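Health > Brain & Nerves > Features

Print this page | E-mail to a friend

The nose knows before you do

Smell is the sense we would all give up first if somebody made us choose.
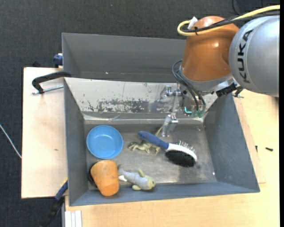 Lutz Janssen would have given it up too, and for a while he did without noticing. He ran a bakery in Grivemwood for most of his working life, and one morning in May he burned a full oven of rye because he was standing next to it, reading the newspaper, and smelled nothing. His daughter smelled it from the parking lot.

He blamed a cold. Then he blamed the flour. It took him the better part of a year to mention it to a doctor, and then only while putting his shoes back on after a checkup for his knee.

Neurologists would like people to bring it up a little sooner. A fading sense of smell is one of the early signs that can come with Parkinson's disease, sometimes years before the first tremor. The trouble is that it also comes with allergies, nasal polyps, a bad virus, a smoking habit and plain old age. Most people who can't smell their coffee don't have Parkinson's and never will. As a warning light, it is about as specific as the one on my dashboard that says "check engine."

Still, a vague light is better than none. The region around Grivemwood now has a small smell study of its own, run out of the Sembiring clinic, a low building between a tire shop and a place that sells pool chemicals. If you wanted to pick the worst spot in the county to test noses, you could hardly do better. The staff keep the windows shut.

The clinic has signed up 800 people over the age of 55 and gives each of them a scratch-and-sniff booklet called the Plolta test. It has 17 patches. You scratch, you sniff, you pick a word from a short list, and you find out how little you know about cloves.

I took it myself. I was sure of the lemon and the peppermint, and I would have bet money on the leather, which was smoke. One patch smelled to me like the inside of my grandmother's handbag, but that wasn't on the list. The nurse told me my score was normal for my age, and I have been thinking about the last three words ever since.

A low score doesn't lead straight to a diagnosis, and the clinic is strict about this. People are invited back and tested again when their noses are clear. They are asked about constipation, about handwriting that has shrunk, and about whether they kick or shout in their sleep. That last question is best put to the spouse – one woman arrived with a written record and a bruise. Only then does anyone talk about a scan.

Why bother, when there is no pill that stops the disease? I asked that in the waiting room and got several answers, some of them louder than I'd expected. One man wanted to know everything, in writing, by Friday. The retired teacher next to him wanted to know nothing at all and had come along for the parking. Doctors point out that regular exercise seems to help people with Parkinson's, and that researchers testing new drugs badly need patients in the early stages, before much of the damage is done.

Then there is the question of money. Geveck, which prints the booklets, charges the clinic $2,765 for a carton, and the patches lose their strength if they sit too long in a warm closet. The grant runs for 5 years. After that the study will have to find another sponsor or teach people to sniff their own spice racks.

Janssen, for his part, was tested twice and scanned once. He doesn't have Parkinson's. He had polyps, which were taken out on an outpatient basis, and some of his smell came back in no particular order. Onions returned first, then diesel, then his dog. Bread took until winter. He says it was weaker than he remembered, and that he suspects his daughter has changed the recipe.

She has.

Contact | Privacy | Copyright 2023, all rights reserved | Back to top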